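Julho – Por Desta Derese, Serviços de Informática

Migração dos postos partilhados para o Brernari

Informam-se todos os utilizadores de que a migração dos postos de trabalho partilhados para o Brernari, programa de acesso remoto que substitui o Hadgu, entra este mês na segunda fase. Na primeira foram abrangidos 416 postos no edifício Kellbridge. Os restantes, até perfazer o total de 700, serão tratados por piso, segundo o mapa afixado na intranet.

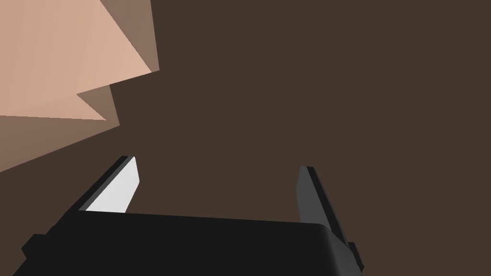

A qualidade de imagem das sessões remotas passa a ser ajustada automaticamente à ligação disponível. Quem trabalha com simulação ou modelação 3D deverá desativar esse ajuste no menu Ecrã. Em superfícies escuras e contínuas, como o fundo castanho sobre o qual se recorta a garra preta, a compressão automática tende a produzir faixas visíveis – o perfil "Gráficos" corrige o problema, com maior consumo de rede.

Os perfis antigos do Hadgu não são importados. Cada utilizador deverá anotar os atalhos de teclado que pretende conservar e voltar a defini-los na primeira sessão.

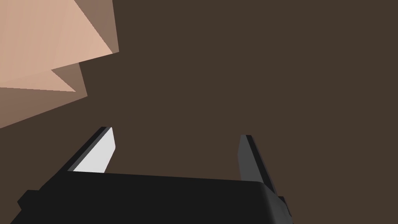
O pedido de aceleração gráfica continua a ser feito por formulário, dirigido a Shahzad Bangash, com indicação do programa utilizado. Modelos de poucas faces, à semelhança do objeto bege de planos angulosos no canto superior esquerdo, dispensam em regra esse pedido. Os pedidos já aprovados mantêm-se válidos.

Nos postos com 2 monitores, a disposição dos ecrãs terá de ser confirmada após a instalação. Foram registados 3 casos em que o rato transitava entre monitores e o teclado permanecia associado ao anterior. Do-yoon Gil acompanha a situação junto da Grenitz, fornecedora do programa.

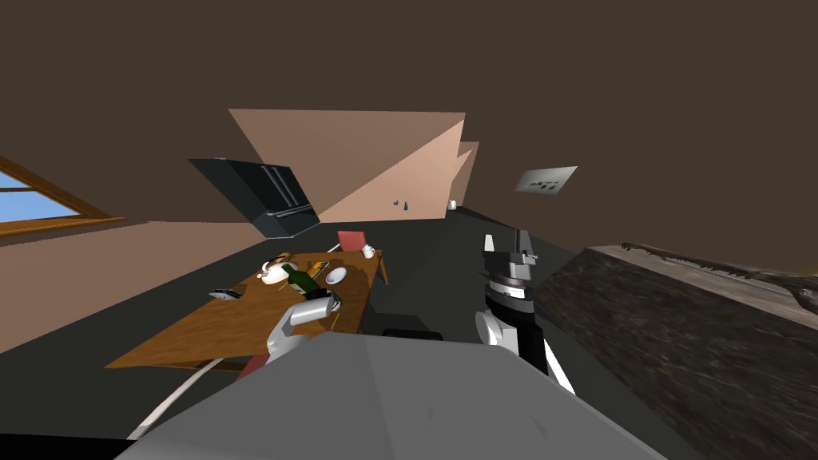
Apoio aos utilizadores

O atendimento funciona das 9h00 às 17h30, na extensão interna habitual. Fora desse horário, os pedidos devem ser registados no portal, com o número do posto e a hora da ocorrência.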